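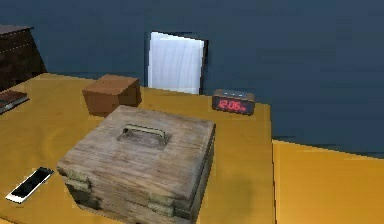 Looking After the Tabletop Cell
Handout 3 – Setup, daily care and small repairs
Revised 8 Aug 2025

Welcome back, everyone. Last time we talked about what a simulated cell is for, and we spent longer than I meant to on the question of why anyone would bother building one when there is a real arm bolted to the floor next door. Today is more down to earth. We are going to open up the cell you will be using for the rest of the course, get it into a known good state, and learn what to do when it drifts out of that state. It will drift. Mine does, and I have been looking after it since the very first version.

You will need your Zemon login, the scene folder called Tlapale, and the notes you made on coordinate frames. If you lost those notes, borrow a neighbor's, and please write them out again by hand. It helps more than you would think.

What is in the cell

The cell has four parts, and it is worth keeping them separate in your head, as nearly every fault belongs to just one of them.

The room is the part that never moves: the walls, the dresser, the yellow table and the lower yellow surface beside it. The loose objects are the things the task may need to touch or steer around. In Tlapale that means the wooden chest, the cardboard box, the alarm clock, the phone and the book. The arm is the Driliter model, which loads separately. Last comes the task file, which says where things start and what counts as finished.

If the arm behaves oddly, people tend to blame the arm. In my experience the trouble is in the loose objects far more often, and in the chest most often of all. We will come to that.

Setting up from cold

Start Zemon with no scene open and let it finish checking the asset library. A full check covers 543 files and takes a few minutes on the lab machines. I know there is a skip button. Please leave it alone on your first start of the day – a half-loaded mesh looks fine on the screen and then behaves like a ghost the moment something touches it.

Next, load the room by itself. Turn on the collision view and look along the back edge of the table, where it meets the wall. The two outlines should touch cleanly. If the table outline sinks into the wall, the solver will try to push them apart on every step, and you will get a faint tremble in anything resting on the tabletop. Reset the room from the menu and look again.

Now bring in the loose objects with gravity off. Save once, turn gravity on, and let the scene settle. Each object should drop by a hair and then stay put. If the box hops or the phone slides, stop there and go to the repair section below. Don't load the arm on top of a scene that hasn't settled, however tempting it is when you are running behind.

The arm comes in last. Check its base against the mark in the task file, run the slow home move, and watch the whole thing through to the end. I like to keep a hand near the pause key while it runs, which is an old habit from working with real machines and a good one to pick up.

A word about cameras

The main view in Tlapale is set low and close to the chest. That was a deliberate choice on my part. It gives you a generous look at the lid, the handle and the corner brackets, and those are what the early exercises are about. The price is that the bottom of the chest is out of view and the lid hides the lower front edge of the cardboard box. So when you need to know whether something is sitting flat on the table, open the side view. You can't judge it from the main one, and I have marked plenty of reports where somebody tried.

The book is only partly in view as well, over at the left. That is fine for this week. If your perception step reports it with a low score, make a note and carry on.

Daily care

Keep this short and do it every time. Before you run anything, compare your object positions with the saved start file. Check that the log is writing to your own folder. Look at the step rate, which should hold at around 66 per second once the scene is quiet. A rate that sags while nothing is moving usually means two shapes are overlapping somewhere.

The alarm clock deserves a mention of its own. Its display is a fixed texture and reads 12:06 whatever the simulation is doing. Every year a few people use it to time their runs. Please use the timer in the Zemon status bar.

When you finish, send the arm home, save under a new name, and close the scene before you close the program. Closing the program first leaves a lock file behind, and the next person has to hunt for it.

Repairing the chest

Now for the troublemaker. The chest is drawn with a lid that overhangs the body a little and a flat U-shaped handle on a backing plate. The collision shape underneath is much simpler, as it has to be for the cell to run at a decent speed. After an update in July the handle shape sometimes came back as a solid block, and then a gripper finger can't get under the bar however well you plan the approach.

Select the handle in the collision view. If you see one block, delete it and reload the version from the Ginano parts folder, which is made from 3 separate pieces: two uprights and a bar. Lock the pieces to the lid and leave a clear gap under the bar. Then turn gravity off and on again, let everything settle, and try the slow approach with the arm.

If the chest creeps across the table after that, look at its mass before you touch the friction. A reload can set the mass back to the default, and a chest that weighs next to nothing will wander off at the lightest touch. Friction is the setting everybody reaches for first, and it makes a muddle for the next user.

Before the next session

Do one full cold start on your own and write half a page on it. Include the settled positions, the step rate, anything you had to repair, and one side view of the chest at rest. Bring the saved scene with you, as we will be loading a few of them together and planning the first grasp on the handle.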